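How to split a shelving task into subtask labels without losing a week to it
Posted by Khrystyna Kushnir, Jun 11, 2019

Our policy learns to put bottles on a rack from demonstrations. It learns much faster if each demonstration is cut into short labeled pieces. Cutting them is your job now. Congratulations.

Start with the opening view of each episode and write down the start state before you press play. List the objects by what sets them apart, then the state of each rack level. If you watch the whole clip first, you will write down what you already know is coming, and the label will be worthless as a training signal.
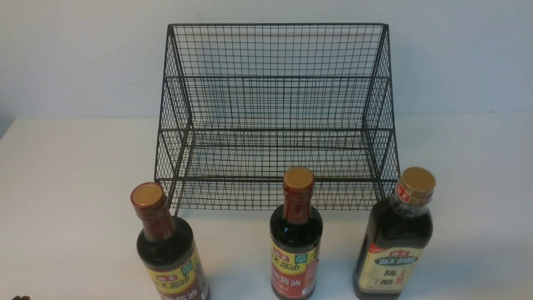

Start state: two soy sauces and an aged vinegar on the table, both rack levels empty.

Name objects so that a stranger could pick the right one. "Soy sauce" fails here, as two bottles answer to it. "Left bottle" works until somebody moves it. We use label plus starting position: "soy sauce, left start," "soy sauce, middle start," "vinegar, right start." The names are ugly and they stay fixed for the whole episode.

Next, mark the cuts. We use four pieces per bottle: reach, grasp, carry, release. Reach ends at first contact. Grasp ends when the base clears the table. Carry ends when the base touches the rack. Release ends when the gripper is fully open and clear of the cap. Ilídio once argued for a fifth piece called "hesitate" – we still have the spreadsheet.

Watch the mesh. You can see through it, and so can the depth sensor, which has its own opinions about where the wire is. Set the contact cut from the wrist force reading and use the video only to check it.

For failed grasps, keep the clip and add "retry" to the label. Do not tidy them away. Our first pass had 3324 segments, and we threw out 238 of them for looking clumsy. The trained policy then had no idea what to do after a miss and simply carried nothing to the shelf, with great confidence. Putting the retries back fixed most of that.

Last, have a second person relabel 40 episodes without seeing your cuts. If you disagree by more than five video frames on contact, talk it over and update the rules page before you go on. Lucinda has the current copy.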